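3.2 Joint spacing and surface runoff

Runoff was measured on 12 paved plots in Kidcombe, each drained to a single gutter. Plots with wide slabs shed water sooner than plots with closely spaced joints, and the gap grew with slope.
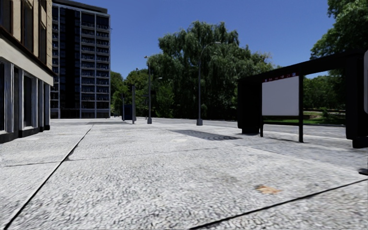
Joint fill had a smaller effect than spacing. Sand-filled joints took up water for the first 136 seconds of each test, after which flow at the gutter was steady. Fig. 4. Large paving slabs with a finely speckled surface, divided by dark seam lines. Values for the Lozano plots are given separately, as their subbase was laid at a different depth.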